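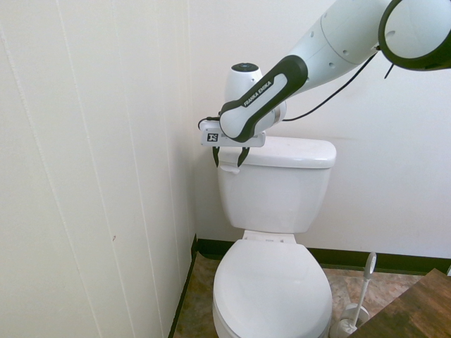
19th October

Restroom cell, corner unit. Notes for me, Fereshteh and whoever picks up the Zelik schedule next.

Lid task, open and close. Spent the morning on approach angle. The left wall limits the elbow more than the tank does, so I moved the start pose up and let the wrist come down over the tank before going forward. Joint limits fine. Speed held at 75 mm/s within arm's length of the porcelain, 800 for the free moves. Anything faster near the tank and the force stop trips on nothing.

Watch the cable at the wrist on long moves. It needs a clip before anyone runs this unattended.

Flush lever is on the upper left front of the tank. Fingers can get at it from over the lid, but the taught point has to be redone each time the mount is shifted. Do not reuse the August points. They were taught at the Sharifi building and the tank there is a different height.

Contact with the seat lid is harder than contact with the tank. Tank lid is flat with a small overhang and gives a clean edge. Seat lid is smooth, closed, rounded at the front, and the wrist view has little to lock onto. 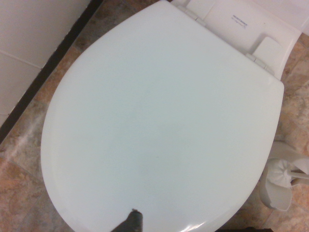
Hinge covers are the best reference. Two of them, both fixed relative to the bowl. Front rim works as a second reference when the seat outline shows under the lid. Glare on the rim moves with the wrist, so mask it. Tried the floor pattern as a background cue and dropped it — too mottled, too many false edges.

Brush is still manual. Shahram wants it on the list for the next phase. My view is that the holder has to be fixed to the floor first, otherwise we are chasing it all day.

Talked with Shahram Ghaffari about the shift plan. Pletik wants the arm on the evening round. At present one cleaner does the fixtures and the floors on each level and writes up the sheet at the end. With the arm on lid, lever and wipe, the cleaner keeps floors, brush, supplies and the check afterward. The check is new work and is missing from the Somow time sheet. Fereshteh Abbasi timed it at 7 minutes per room including the sign-off. Needs its own line, or it will come out of breaks.

Also raised by the evening crew: who is responsible if the arm stops halfway through a room. Proposed rule is that the cleaner hits stop, hangs the tag and moves on, and we recover it. No one on the crew should be jogging the arm by hand. Shahram agreed in principle, wants it in writing. Two of them asked for the training anyway and I would say yes, paid hours.

Log counter at 1610 when I shut down.

Open:
Cable clip at wrist.
Reteach lever point after mount is bolted.
Glare mask, save per room.
Time sheet line for the check — Fereshteh.
Stop rule, one page, large type — me.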